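Getting an empty shop unit ready to show

We've been letting small shops and workshops at Gomness Yard for 11 years now, and I still love the day before a viewing! An empty unit can look so sad, and a few hours with a bucket and a stepladder really do wonders.

Start with the windows, inside and out. Old sticker glue on the glass comes off beautifully if you lay a cloth soaked in warm soapy water over it, leave it while you make a cuppa, then push it off with a plastic scraper. Wipe the frames too, and the letterbox (people always look at the letterbox).

Next, the smell. Units that have been shut up since March get musty, so open front and back doors together and run the taps for 2 minutes. A bowl of bicarb left overnight in the loo helps as well - I use 200 g and bin it in the morning.

Scuffs on painted walls - try a damp sponge with a dab of washing-up liquid before you reach for the paint. If you must paint, do the whole wall corner to corner, as patches shine horribly in daylight. For picture-hook holes I like a little filler pressed in with an old bank card and sanded when dry.
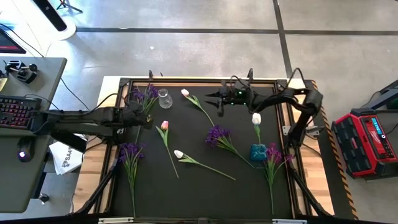 Najafi

Floors come last, back wall to front door, so you can mop yourself out into the street! Vinyl wants hardly any water. On bare concrete, sweep twice before the mop goes anywhere near it or you'll just be making mud.

Then put a fresh bulb in every fitting, all the same shade of white, and leave the meter cupboard key on a hook where you can find it.

Posted 11 Sep 2022 in Tips for landlords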